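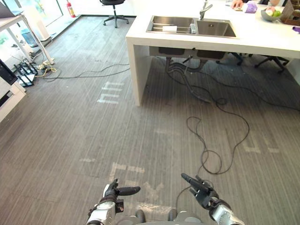 24th December. Iron and oak gall bath again, third go at a proper gray on the Breditstead wool, and I'm finally getting somewhere! What I want is a gray you can live with, the kind in the carpet with the fine stripes, where the scuffs and the old bits of white tape show but the color still holds together. My last skeins came out closer to pond. I put 200 g of wool in with 50 g of crushed galls and kept the heat low (lower than I had patience for) and then added the iron a little at a time.

Viera Lukáč thinks I've been rushing the rinse. She's probably right, she usually is about rinsing, so I did it over and over until the water ran clear and my hands had gone the same shade as the yarn.

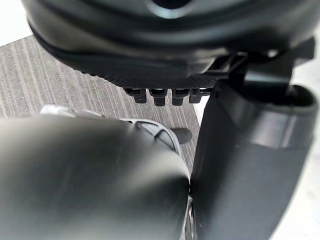
After that the skein went on the rack by the window, away from the heater, and I left it alone. Well, mostly. I did poke it. It's still a bit purple at the tied ends, so looser ties next time, and I'd like to try the Flodcombe water too, which is much softer than ours. 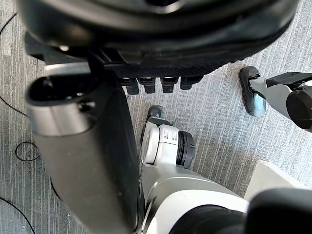 For January

Repeat with half the iron. Ask Yamuna Mudaliar how she keeps hers from going harsh. Order more galls from Murthy, we're down to 147 g. Label the jars!!

Get dye notes by email. Enter your address to subscribe.
Contact | © Hevville Dye Workshop | Back to top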